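Adams Rec Room Gets a Table, a Towel and Some Rules

Print | E-mail
Reading time: 2 minutes

January 27, 2022

ADAMS — The craft table at the Canuseck Street recreation room is back in service this week after a quarrel over water bottles that lasted longer than the holidays did.

The trouble began with rings. The old tabletop had collected them for years, from mugs, from juice, from one memorable flowerpot, and when the room reopened with a new table in early January, the people who use it were asked to keep it nice. They took this to heart. By the second week there were handwritten signs. By the third there were handwritten replies to the signs.

"Somebody wrote 'NO DRINKS' and somebody else wrote 'THEN NO GLITTER' underneath," said Manon Bergeron, who runs the after-school hour. "I took both of them down. Then I found a third one inside the supply closet, where I suppose it was waiting its turn."

Bergeron's group makes pictures and cards and, in wet weather, a considerable mess. The children want water within reach. The adults who come in later to play cards want a dry surface and have opinions about what a dry surface was like in former times.

A meeting was held. It was scheduled for half an hour and ran for 2 hours, with a break for coffee, which was drunk standing up and well away from the furniture.
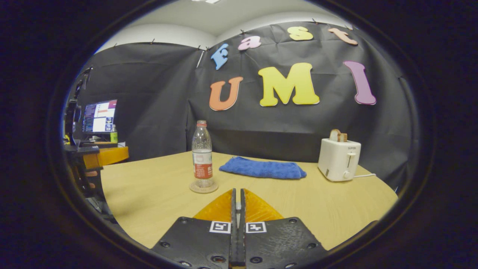

Coasters carried the day in the end. The proposal came from Jussara Paiva, one of the card players, who had been expected to speak for the other side and who brought her own to the meeting in a sandwich bag. Under the new arrangement any drink on the table must have a cap and must sit on something. A bottle with a red-orange cap on a round, light brown coaster meets both conditions, and the folded blue towel beside it covers the third, which is that a cloth be kept on the table whenever there is a drink on it. The pale wood is what all the fuss is for. Paiva would like it noted that she never objected to water as such.

"I objected to the lemonade," she said. "Everyone knows which lemonade."

The towel clause took up most of the second hour. One faction held out for paper, on the grounds that paper doesn't have to be taken home and washed. Another asked who exactly would be doing the washing, and the room became very interested in its shoes. The duty will rotate. Bergeron drew the first turn and has asked for a recount.

Foam letters, which had come under suspicion as a matter of general tidiness, were spared. They may stay on the black fabric as long as the messages are "suitable for all users of the room," a phrase that took 8 minutes to agree on and has already been tested by a group of fifth graders. The card players have asked whether they may have a turn with the letters as well. Bergeron said they could, provided they put them back.

Hot drinks are still barred from the table and may be taken on the window side of the room. So is soup, which hadn't been mentioned by either party until someone brought it up to be thorough.

The rules will be looked at again after 5 weeks. Anyone wishing to comment may leave a note in the box by the door. Notes taped to the table itself will be thrown out unread, Bergeron said, and the tape residue will be treated as a spill.

The after-school hour begins at 3:30. Cards start when the children have gone, or when the card players run out of patience — whichever comes first.

Print | E-mail

Contact us | Copyright 2022 Zidus Community News | Back to top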